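# Adding a dark colour scheme to an existing dashboard template

These steps cover adding a dark scheme to a template that was only ever designed in light colours. I used them on Tridholm, the admin template we have been running for the Julby stock pages, but nothing depends on it. You need access to the stylesheets, a text editor, and a browser with developer tools.

You don't need a framework. If your template uses Sass you can keep it, though the colours that change between schemes have to end up as CSS custom properties. Sass variables are worked out when the file is built and can't change afterwards in the browser.

Make a branch before you start. The early steps touch a lot of lines.

## 1. Find every colour

The main stylesheet in Tridholm is 2,420 lines long, and the colours are scattered all through it. Search for them from the command line:

```
grep -noiE "#[0-9a-f]{3,8}|rgba?\([^)]*\)|hsla?\([^)]*\)" main.css > colours.txt
```

This picks up hex values and the rgb and hsl functions. It also picks up the odd ID selector that happens to look like a hex colour, such as `#add` or `#fade`, so read through the list before you trust it. Named colours like `white` and `silver` need a separate search.

Next, sort the values and see which ones repeat:

```
cut -d: -f2- colours.txt | tr 'A-F' 'a-f' | sort | uniq -c | sort -rn
```

You will probably find several greys that are almost the same. In our case Ghislain Li had gone through the template before me and merged the obvious ones, which saved an afternoon. If you haven't got someone like that, do it yourself now. Two greys that differ by one digit were most likely meant to be the same grey.

## 2. Name the colours by job

Don't call a variable `--light-grey`. In the dark scheme it will be dark, and whoever works on the file next will have to remember that. Name it after the place it is used:

```css
:root {
 --page-bg: #f4f5f7;
 --panel-bg: #ffffff;
 --panel-border: #d9dce1;
 --text: #22262b;
 --text-muted: #5c636c;
 --link: #1a5fb4;
 --focus-ring: #1a5fb4;
}
```

Status colours (error, warning, success) go in the same block. Give each one a background and a text variable, as the pair has to be changed together. 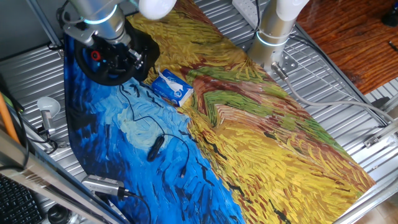 Keep the list short to begin with. I started with far too many names and spent the next morning deleting them. If a colour is used in one place only and that place can share an existing variable, let it share.

There is one case where two variables with the same value are worth having. `--link` and `--focus-ring` are identical in the block above, but they are likely to part company in the dark scheme, and splitting them later means looking at every use again.

## 3. Replace the values

Go through the stylesheet one component at a time: page, header, side menu, panels, tables, forms, buttons. A global find and replace is tempting, but it goes wrong with white. White as a panel background and white as the text on a blue button are different jobs.

```css
.panel {
 background: var(--panel-bg);
 border: 1px solid var(--panel-border);
 color: var(--text);
}
```

After each component, reload the page and compare it with the old version. Nothing should have changed apart from the greys you merged. Commit when it matches. Small commits make it much easier to find the one that broke the pagination buttons.

If a value has transparency, such as `rgba(0, 0, 0, 0.08)` for a table stripe, put the whole thing in a variable. A faint black stripe disappears on a dark panel, so you will want a faint white one there.

## 4. Write the dark values

Add a second block underneath the first:

```css
:root[data-scheme="dark"] {
 color-scheme: dark;
 --page-bg: #15181c;
 --panel-bg: #1e2227;
 --panel-border: #343a42;
 --text: #e4e6ea;
 --text-muted: #a2a9b3;
 --link: #7db3f5;
 --focus-ring: #a9cdfa;
}
```

The `color-scheme` line tells the browser to draw its own parts in dark colours as well – scroll bars, date pickers, unstyled checkboxes. Leave it out and you get bright white scroll bars down the side of every table.

A few notes on picking the values:

- Avoid pure black for the page. It makes panel edges hard to see unless the borders are quite strong.
- Make panels a little lighter than the page behind them.
- Light-scheme link blues are nearly always too dark. Raise the lightness first and leave the hue alone.
- Shadows do very little on a dark background, so use a border where you relied on one.

Check contrast as you go. Normal body text needs a ratio of at least 4.5:1 and large text 3:1. The colour picker in most browser developer tools shows the ratio when you click on a text colour.

## 5. Follow the system setting

Some people have already chosen dark in their operating system and shouldn't have to choose again. A short script can read that setting. Put it in its own file and load it in the head of the page, before the stylesheets, without `defer` or `async`:

```js
(function () {
 var saved = null;
 try {
 saved = localStorage.getItem("scheme");
 } catch (e) {}
 var system = window.matchMedia("(prefers-color-scheme: dark)").matches
 ? "dark"
 : "light";
 document.documentElement.dataset.scheme = saved || system;
})();
```

It has to run early. If it runs after the page has been drawn, people on the dark scheme get a white flash at every page load. The `try` is there for browsers set to block storage, where simply reading `localStorage` can throw an error.
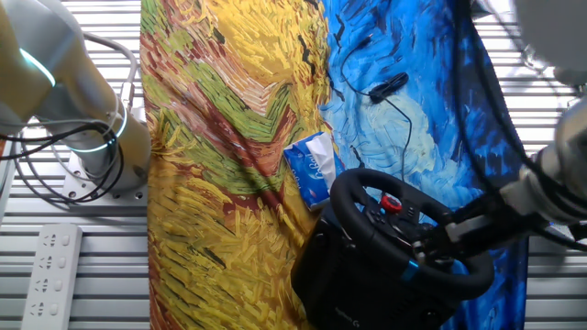
## 6. Add the switch

Use a real button. Effie Dunbar tested our first attempt, a styled `div`, with only the keyboard, and she couldn't reach it at all.

Give the button the id `scheme-switch` and a visible label, "Dark colours". Then add this to your main script:

```js
var button = document.getElementById("scheme-switch");
var root = document.documentElement;

function update() {
 button.setAttribute("aria-pressed", root.dataset.scheme === "dark");
}

button.addEventListener("click", function () {
 var next = root.dataset.scheme === "dark" ? "light" : "dark";
 root.dataset.scheme = next;
 try {
 localStorage.setItem("scheme", next);
 } catch (e) {}
 update();
});

update();
```

The label stays the same in both states and `aria-pressed` says whether it is on. Don't change both at once, or a screen reader will announce something like "Light colours, pressed".

## 7. Deal with charts and icons

Charts drawn on a canvas don't pick up CSS variables by themselves. Read the values in JavaScript and pass them to the chart library:

```js
var styles = getComputedStyle(document.documentElement);
var textColour = styles.getPropertyValue("--text").trim();
```

Redraw the charts when the switch is pressed. Most libraries have an update method, and you can call it at the end of the click handler.

Inline SVG icons are simpler. Set `fill: currentColor` and they take the colour of the text around them. Icons loaded as separate files can't do this, so either bring them inline or supply a second set.

## 8. Check the pages people forget

Log out and look at the sign-in page. On Tridholm it had its own stylesheet, which I had missed completely. Other places to look:

- the error pages
- the print view, which should always use the light values
- disabled form fields
- placeholder text
- browser autofill, which applies its own background
- tooltips and menus that are attached to the end of the body

For printing, limit the dark block to screens by wrapping it in `@media screen`. The light values then apply on paper whatever the switch says.

Autofill takes some persuading in Chrome. Setting a background has no effect there, but a large inset box shadow in `--panel-bg` covers it, together with `-webkit-text-fill-color` for the text.

The Pralville pages still have a few colours written directly into style attributes by the export script. Those are on my list for April. Until then they stay on the light scheme, which you can do on any page by setting `data-scheme="light"` on the root element and leaving out the script from step 5 along with the switch.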